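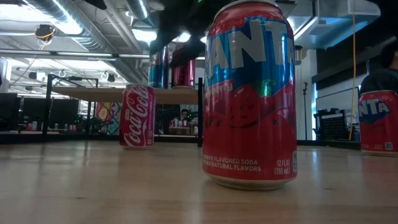 Strawberry soda on the table, with a cola farther back

Urkton Writers' Circle
Minutes of the monthly meeting, 09/03/2019

The meeting opened a little after seven in the back room of the Kutberg Library, once everyone had found a chair and the last of the coats had been piled on the radiator (please don't pile coats on the radiator). The chair welcomed everybody back from the summer break and said how good it was to see so many notebooks out on laps already. Two people were here for the first time, and both were given a copy of the reading list and a warm round of applause, which I hope did not frighten them.

Minutes of the last meeting
Read and approved, with one correction. The poem read at the end of the June evening was a villanelle and was written down as a sonnet. Your secretary is sorry and has since read up on villanelles.

The short story anthology
This took up most of the evening, as we all knew it would. We have eight stories in hand and would dearly like more before we settle the order. The limit was set in the spring at 700 words, and there was a long and good-natured talk on whether that is too tight. Several members said that they had come to enjoy cutting, and that their stories were better for it. One member said hers had been about a ferry and was now about a rope, and she missed the ferry. In the end it was put to a vote and the limit stays where it is, titles not included.

The question of a theme came up again. "Leaving home" was liked in the spring but has brought us a good many suitcases, and it was agreed that writers may read it as loosely as they please. A story where somebody stays home and thinks about leaving is welcome. So is one told by the house.

Stories should reach the editor by the end of the year, and we hope to have a proof to pass around in January. Please send them as plain documents, double spaced, with your name on the first page only - the reading group would still like to read them blind, even if most of us would know each other's commas anywhere.

The title was left open. "Flamus" was put forward again, after the lighthouse in the very first story the circle ever wrote together, and there is a lot of affection for it among the longer-standing members. The newer ones wondered, fairly enough, whether a reader picking the book up would have any idea what it meant. It was suggested that a short note at the front could tell the lighthouse story. To be talked over again next time, with other ideas very welcome.

Printing
We have heard back from Leitão, the print shop across from the post office, who are happy to do a small run and can show us samples of the cream paper. Opinion on cream paper was strong on both sides. The member who has been dealing with them will bring the samples so that we can hold them up to the light and stop guessing. The price each will be $5 if we keep to a plain cover, and most people felt that was a sum a cousin could be asked to pay.

Critique pairs
The pairs worked well over the summer for those who managed to meet, and less well for those who kept meaning to. It was agreed to draw new pairs tonight from the hat, and this was done during the break. If your partner has not written to you by next week, do write first. A reminder was given that comments should begin with something you enjoyed and that "I liked the font" does not count.

There was a kind word here for the member who finished a full draft of her novel in August, after what she tells us was a very long time at the kitchen table. She read us the opening page, and there was one of those lovely quiet moments afterward before anybody spoke. She is looking for two readers for the whole thing and had found them both before the break was over.

Writing exercise
Ten minutes on the prompt "a letter delivered to the wrong door." Five people read theirs aloud. We had a ghost, a tax bill, a marriage proposal, another ghost, and a very funny piece written entirely from the point of view of the mail slot, which the author has been urged to send in for the anthology as it stands.

Any other business
The library has asked us to be out by nine, as we have been running over. The chair promised to bring a clock.

A workshop on dialogue was suggested for the winter, and hands went up all over the room. The chair will ask at the library whether we could have the room for a full afternoon.

Someone left a green umbrella behind in June. It is at the front desk.

The meeting closed at nine, or very near it. Next prompt, for those who like a head start: "the second-best chair."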